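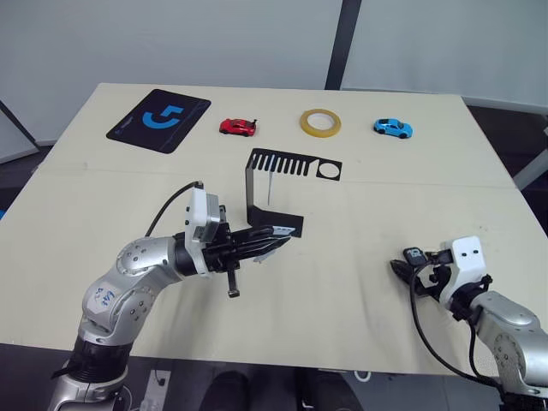
Left gripper at the lower tab of the bracket, right arm standing by.

Bracket task update from the Tornano bench. We're at 186 demos now, all by remote control, 67 of them from July. Evanthia Tsakiris drove most of those — slow hands, very few restarts.

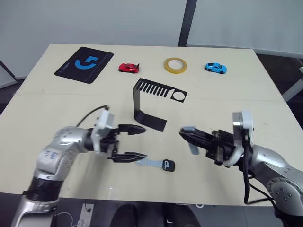 Two operators per shift from now on, swap every six runs please. Tired drivers teach the arms to wobble and it shows up in training. Also pls dont tidy the back row between takes, cars and tape stay where they are.
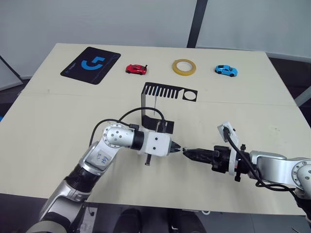

Still fussy: bringing the two grippers in close without a bump. Go slower then you think you need to. Bad run? Mark it, keep it, move on. Slots for next week are open — ask Evanthia.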